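Maillard Street Bridge: Questions for the Project's Lead Planner

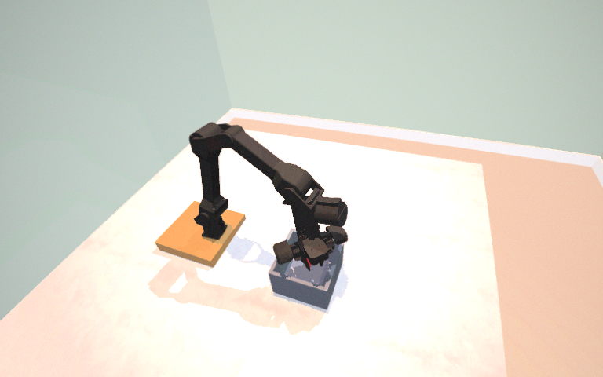 A robot arm and an open-topped gray bin, computer rendering.

The Maillard Street bridge will close to motor vehicles in June so that its deck can be replaced. Lucienne Masson, lead planner for the Clasutov Department of Streets, met with the department's newsletter to discuss the schedule, the detour and the layout that residents will find when the bridge reopens.

The existing deck has been patched repeatedly, and the department concluded last winter that further patching would be a poor use of public funds. "We were returning to the same joints every spring," Ms. Masson said. "Each repair lasted a shorter time than the one before it. The supports are sound, but the surface they carry has reached the end of its life."

Through traffic will be directed along Zovumska Avenue and across the Foradow Road overpass. The signals at both ends of the detour will be retimed before the closure begins, and left turns from Zovumska Avenue onto Mill Lane will be prohibited during the morning and evening peaks. Ms. Masson acknowledged that residents of Mill Lane had asked for the turn to be closed at all hours.

"We looked at that request carefully," she said. "A full closure would have pushed delivery trucks onto the school block, and we were not willing to do that. If the peak restriction does not hold, we will come back to it."

Bus riders will also see changes. The route that now crosses the bridge will be divided into two shorter routes for the length of the project, with a timed transfer at the library. Riders traveling across the river should allow up to 200 seconds for the connection, and one fare will cover both buses.

People on foot will be able to cross throughout the work. A temporary walkway 400 feet long will be placed on the upstream side, with ramps at each end and lighting after dark. Cyclists will be asked to dismount. "It is narrower than we would like," Ms. Masson said of the walkway. "Two wheelchairs can pass one another, and that was the requirement we would not give up."

The new deck will carry one travel lane in each direction, in place of the present arrangement in which the center lane changes direction at noon. The space gained will go to raised bike lanes and wider sidewalks. Some merchants on the east bank have objected to the loss of the center lane. The department's counts recorded 3000 vehicles on the bridge on a typical weekday, a volume that Ms. Masson said one lane each way can serve.

"I understand why people are attached to that lane," she said. "It was built for shift changes at the mill, and the mill has closed. What we hear about most often now is drivers who misread the overhead signs – and those calls come from longtime residents as well as visitors."

Parking on the bridge approaches will be removed at the start of the closure. Permit holders may use the lot behind the Foradow Road fire station at no charge. Permits for the new spaces on the east approach will be issued by mail before reopening, and current holders do not need to reapply.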